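3.2 Sorting and folding surfaces

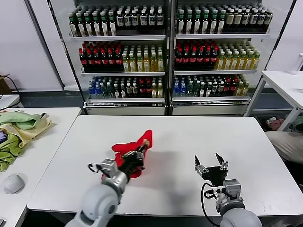 Cloths were handled on plain white tables, following the layout Abubakar and Bako used in their Lagos study of household linen. Unsorted fabric was kept in a heap on a side table and brought over one piece at a time.

We use cookies to improve your experience. Accept all | Manage settings

Figure 2. A red cloth at the central table, with pale green and cream-yellow cloths piled on the table to the left.

Each of the 16 cloths was folded 40 times. A fold began with one corner lifted clear of the table -- the rest was left to bunch as it fell. Colour was used only to tell the pieces apart in the written record. Folds were scored out of 100 on the Wemstead scale, first set out in 1977.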